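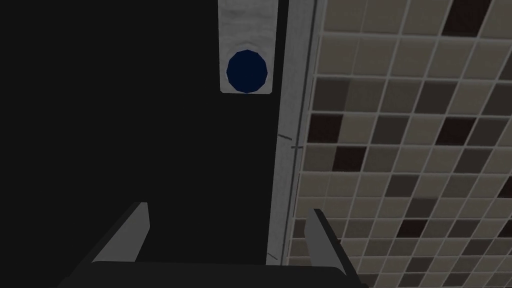

Tema 4. Lubricación de rodamientos: cuánta grasa y cuándo

¡Llegamos a mi parte favorita del curso! Un rodamiento bien engrasado puede trabajar años sin dar un ruido, y casi todo depende de dos decisiones: la cantidad inicial y el intervalo de reengrase.

La grasa es aceite base retenido por un espesante (litio, poliurea, sulfonato de calcio...). El que lubrica es el aceite, y su viscosidad se elige según la velocidad y la temperatura de trabajo.
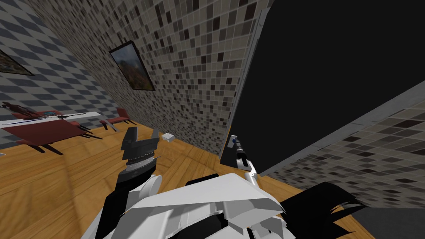 Figura 2. Interior con mosaico y cuadro de montaña.

Para reengrasar usamos G = 0,005 · D · B, con D (diámetro exterior) y B (ancho) en milímetros y G en gramos. Probad con D = 80 y B = 18: salen 7,2 g. ¡Cabe en una cucharilla!

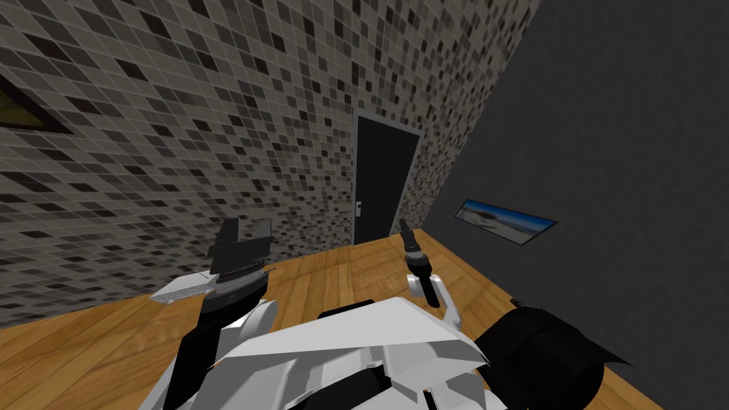 Cuadernos de Mantenimiento Mornora, n.º 41, pág. 2

Ojo con el exceso: la grasa se bate, sube la temperatura y el aceite se separa antes de tiempo. Tampoco mezcléis espesantes sin mirar la tabla de compatibilidad, que es preciosa y entra en el examen.
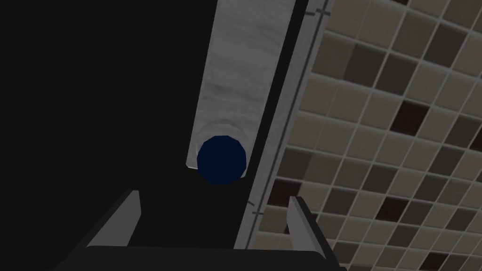 Trudy Costigan
Profesora de Elementos de Máquinas

Para la próxima clase, traed calculado G para D = 110 y B = 27, y leed el apartado de sistemas centralizados.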